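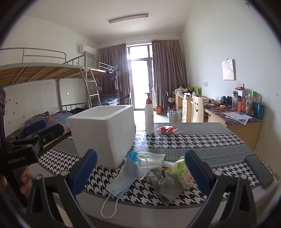 Evaluation of the Erner Labeling Service for Handheld Gripper Recordings
Aileen Lacson
Elton, Robotics Project Course
Last updated: August
20 shares | 2 comments

1. Purpose

Our group records household tasks with handheld grippers and uses the recordings to train a small pick-and-place model. Before training, each recording has to be divided into steps (reach, close, move, open) and each step needs the name of the object. Last semester we did this by hand and it took up most of the project. This report covers a trial of Erner, a paid labeling service from Ernholm. We wanted to know if the labels were good enough to use without redoing them.

2. Method

We uploaded 298 recordings through the Erner web page. All of them were tabletop tasks: moving small items into or out of a container, folding cloth, and picking up wrappers and packets. We filled in the object list that Erner asks for and left every other setting alone.

The service returned 3778 labeled steps. I picked 50 recordings at random and checked them against the video, marking each step as correct, wrong object, or wrong timing. A step counted as wrong timing if the start or end was visibly off when played at normal speed. Layug, the free labeling program we used before, was our comparison for the amount of work involved.

3. Results

Uploading was simple but slow on the dorm network. Two files failed and had to be sent again. Erner does not say which file failed, so we had to compare the lists ourselves.

Timing was good for closing and opening the jaws. It was worse for "reach", where Erner often started the step while the operator was still holding the gripper in place.

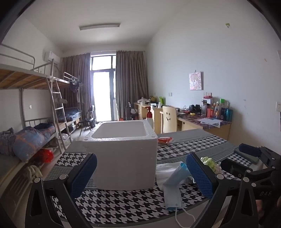

Object names were more mixed than timing. Large rigid things were nearly always right, and soft or thin things caused most of the errors I marked. Our table setup has both kinds close together. The white foam box sits open between the blue finger pads, and just to its right there is a folded face mask with its ear loop trailing down the cloth, next to a crumpled plastic bag. Erner named the box correctly in every recording I checked. It confused masks with tissues, and it labeled several plastic bags as "cloth" even though "bag" was on our object list.

4. Cost and support

The student plan was enough for the whole trial. Support answered our one email in 20 hours and told us to give longer object names, such as "thin plastic bag". We tried this on a few recordings and the bag errors went down, but that sample is too small to report a rate.

5. Recommendation

We will use Erner for step timing and keep checking object names by hand in Layug. Exporting from one to the other works, but the column for the left and right gripper has to be renamed first. The next group should write the object list before recording anything and use the longer names from the start.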